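Gallholm Kitchen Transfer Set – Data Card

Version 1.2
Released 15 May 2026
Maintainers: Octavian Sandu, Ehsan Rahimi
Contact: open an issue in the repository

Summary

The Gallholm Kitchen Transfer Set contains 2,075 teleoperated episodes of single-arm manipulation in furnished home kitchens. It was assembled to support one research question: whether a policy trained with a contact-phase loss weighting (the Kerklow weighting, described below) handles rigid tableware more reliably than the same policy trained with uniform weighting. The set may be used for other purposes within the terms of the license.

Contents

Each episode consists of synchronized color video from a fixed camera and a wrist camera, joint positions and velocities, gripper width, commanded end-effector pose, and a short written instruction. Episodes are stored one per folder, with a metadata file giving the kitchen code, operator code, task family, and outcome label.

There are 7 kitchens and 9 task families. The families are: pick and place, pour, stack, unstack, open, close, wipe, hand-off to rack, and free play. Free play episodes have no outcome label and should be left out of any success-rate calculation.

The held-out split contains 564 episodes. It is drawn from two kitchens that do not appear in the training split – Jinarholm and Abbasi in the metadata. The remaining kitchens are used for training only.
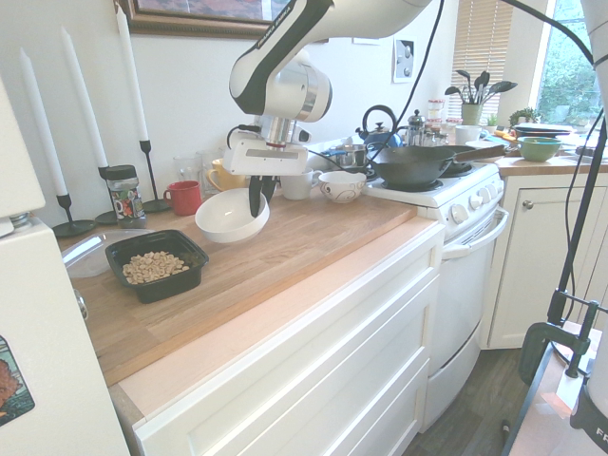
The Kerklow weighting assigns a higher training loss to time steps near the start and end of a grasp. Phase boundaries are computed from gripper width and wrist force and are stored with each episode, so that users need not recompute them. Tableware is a demanding case for this method. When the two fingers clamp a bowl by its rim, as with the white ceramic one held at a tilt over the butcher-block counter, the contact area is small and the bowl may rotate about the grasp point. Small errors at closure therefore carry through the rest of the motion. Objects gripped across the body, such as mugs and jars, are less sensitive to this effect.

Results

A policy trained with the Kerklow weighting completed more held-out pick and place tasks than the uniform baseline, and the difference was largest for bowls and plates. No benefit was found for wipe, where contact is continuous and the phase labels carry little information. For pour, results differed between the two held-out kitchens and we draw no conclusion. Full tables and random seeds are in the results folder.

Labeling

Outcome labels were entered by the operator at the end of each episode and reviewed from video by a second person. Where the two disagreed, the episode is marked "disputed" and kept in the set. Disputed episodes count as failures in our tables. Users who treat them differently should say so when reporting.

Known limitations

Clutter was left largely as found, and its density varies from one kitchen to another. Object identity is not annotated beyond the target object. Clear items, including drinking glasses and plastic lids, are poorly served by the depth estimates supplied in the extras folder – these estimates should not be used as ground truth.

Wrist force was not zeroed between episodes in the sessions recorded before April. The affected episodes carry the flag force_offset, and a correction script is provided.

Changes in this version

Corrected the instruction text in the stack family. Removed duplicate wrist video files. Added the force_offset flag.

License and citation

The data are released for non-commercial research. Please cite the set by name and version, and list Sandu and Rahimi as authors.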